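Preguntas frecuentes sobre mis talleres de encuadernación

Llevo tanto tiempo contestando los mismos correos que al final me he sentado con un café y lo he puesto todo junto. Si tu duda no está por aquí, escríbeme sin miedo, que contesto siempre (a veces tarde, lo reconozco).

¿Hace falta saber algo antes de apuntarse?

Nada de nada. Si sabes enhebrar una aguja, ya vas bien, y si no sabes también, porque lo primero que hacemos es encerar el hilo y pasarlo por el ojo. En el curso básico cosemos un cuaderno a la copta y otro con tapa dura y lomo de tela. El de tapa dura es el que más guerra da, te aviso.

¿Cuánto cuesta y qué incluye?

El curso básico son 115 euros por persona, con el material para los dos cuadernos. La plegadera y la aguja te las llevas a casa. Lo que no entra es el papel decorado, que cada cual lo quiere distinto y ahí hay quien se vuelve loco (yo la primera).

¿Qué papel usas?

Para las páginas, casi siempre el Wilach crudo, que se pliega sin abrirse en el canto y aguanta bien la pluma. Para las guardas me gusta más el Daher, algo más rígido y con unos azules preciosos. ¡Ojo con la fibra! Pliega siempre en paralelo a ella o las tapas se te van a curvar en cuanto seque la cola.

¿Qué cola recomiendas?

PVA rebajada con metilcelulosa, mitad y mitad. La PVA sola seca tan deprisa que no te deja recolocar nada. El pegamento de barra, para el cole.

¿Cuánto tiempo tiene que estar el libro en la prensa?

Yo lo dejo toda la noche. Si no tienes prensa, dos tablas y un montón de diccionarios encima hacen el apaño; mete papel encerado entre guarda y guarda o al día siguiente tendrás un ladrillo.

¿Arreglas libros antiguos?

Sí, pero con límites. Coso cuadernillos sueltos, rehago lomos y cambio guardas. Si el libro tiene hongos o es de verdad valioso, te mando a un taller de restauración como el de Derthorpe, que tienen medios que yo no tengo.

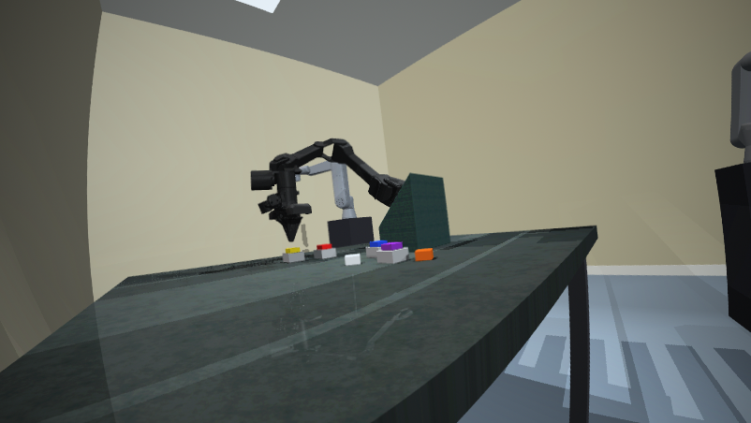 ¿Se puede regalar un curso?

¡Claro! Te preparo un vale en una tarjeta cosida a mano y vale para cualquier convocatoria del año. La próxima del básico es en junio.

¿Y si al final no puedo ir?

Avísame en cuanto lo sepas y te guardo la plaza para otra fecha. Dinero no devuelvo si me lo dices la víspera, que para entonces ya tengo el papel cortado y las tapas preparadas.

¿Haces envíos?

De cuadernos terminados, sí, a toda la península. El modelo Mutthorpe, el de lomo visto, sale por 27 euros más gastos de envío. A las islas también llego, pero pregúntame antes el precio.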